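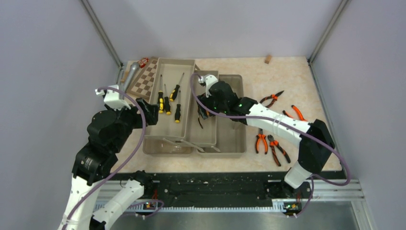

Hammer-like tool at the back, gray handle.

Tratora 11-Pocket Tool Roll

I've been selling tool rolls out of the shop in Forketstead for a good while now, and the Tratora is the one I keep on the wall next to the register, mostly so I can grab it when somebody comes in with a plastic bag full of loose wrenches and a sad look. It's waxed canvas, it has 11 pockets, it ties shut with a long cotton strap, and I like it a lot!

I bought my own first one before I ever stocked them. I was tired of my metal box. The box was fine sitting on a shelf, but carry it up two flights of stairs and you find out how much of the weight is just box. With the roll I take what I need for the job, tie it up and throw it in the back of the car. It doesn't rattle either (my old box sounded like a dropped piano every time I took a left turn).

What you get

One roll, flat size 18 inches tall with the top flap open, and a strap long enough to go around twice even when every pocket is full. The pockets come in three widths. The narrow ones hold screwdrivers, punches and nail sets, the middle ones take most pliers and cutters, and the two wide ones at the left end are for whatever awkward thing you can't leave home without. For me that's a small hammer and a folded rag.

There's also a zip pouch stitched to the inside of the flap. I keep pencils, spare blades and a tape measure in there. The zipper is brass and a little stiff at first – rub a candle stub along it and it'll loosen up.

The canvas comes from Skinthorpe, and it's the heavier of the two grades they make. You can get the lighter one on the Mocanu roll, which I also carry and which costs less. More on that further down.

How it wears

Mine is scuffed along every fold and the color has gone from dark olive to something like old army blanket. I think it looks better. A few of you have written to ask if the creases mean the wax is coming off, and yes, a bit of it does move around with use. Warm the cloth with a hair dryer, rub in some fabric wax, warm it again, and leave it overnight. I redo mine every February when the shop is quiet.

Please don't put it in the washing machine. Brush the dirt off when it's dry and wipe it with a cold damp cloth, no soap. If you spill oil on it, blot it and live with the stain.

The stitching is doubled at the pocket mouths and there's a rivet at each corner where the strap joins. On the older version the strap was only sewn, and I had a couple come back with the strap pulled loose. I haven't had a single one come back since they added the rivets, so I'm pretty happy with that change.

Pliers and cutters

This is the question I get most. Will my cutters fit? Most likely! The middle pockets are cut a little deeper than they need to be, so pliers sit well down and the flap folds over the top without a fight. I put mine in jaws first. The handles stick up where I can grab them, and the points aren't waiting for my fingers.
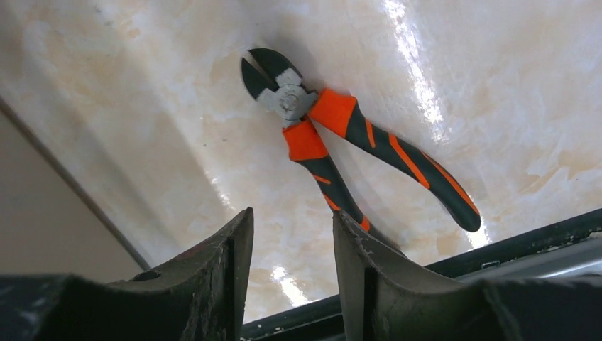
Diagonal cutters with orange collars on the handles.

If your cutters have fat cushioned grips, slide them in slowly the first few times. New canvas is stiff and it tends to catch on rubber, but it softens up and takes the shape of whatever you keep in it. Very big cutters, the kind you need two hands for, won't go in and I wouldn't try.

For cutters with sharp tips, drop a scrap of leather in the bottom of the pocket. It takes a minute and it saves the seam. I have a bin of offcuts by the door, so ask me to toss one in with your order and I will, no charge.

Tratora or Mocanu?

The Mocanu roll is lighter, has fewer pockets and packs down smaller. It's a good pick for a bike or a kitchen drawer. If you only carry screwdrivers and a pair of pliers, save your money and get that one. If you own a hammer and plan on bringing it along, get the Tratora. The thinner cloth sags under anything with a real head on it, and you'll feel it bumping your leg all the way to the car.

Details

Item number: 309
Weight empty: roughly 800 grams
Pockets: 11, plus zip pouch
Height open: 18 inches
Colors: olive, tan, black (black is out of stock until the next delivery)
Tools not included

Shipping and returns

I pack orders myself in the afternoons. If you don't like the roll, send it back unused and I'll refund what you paid for it, but you cover the postage. If a seam or rivet fails, email me a photo and I'll either fix it here or send you another one. Left-handed folks, there's a version with the wide pockets at the right end. It isn't listed separately, so just write "left" in the order notes.

Page updated 23 Apr 2018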